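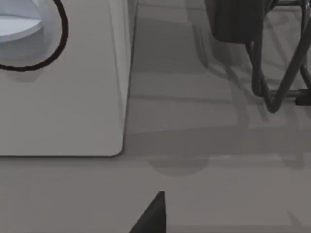 Bülent Sönmez wrote in to ask if new members have to know how to code before they join the Flesberg robotics club. Nope! Most of us started with zero lines of code, and the laundry room simulation is where everybody begins.

What do I work on first?
A short task in the simulator, with the gripper, the white appliance and the rack. You get 90 minutes per session and can run it as many times as you like – crashes cost nothing, so go for it!

Do I need my own laptop?
No. We have 19 in the lab, all set up.

Is there a competition?
Yes, the Drestodard Challenge in October! Teams of two, and last year our best score was 354 points (we're still pretty excited about that one).

Can I join mid-semester?
Sure. Come to any session and ask for the starter folder.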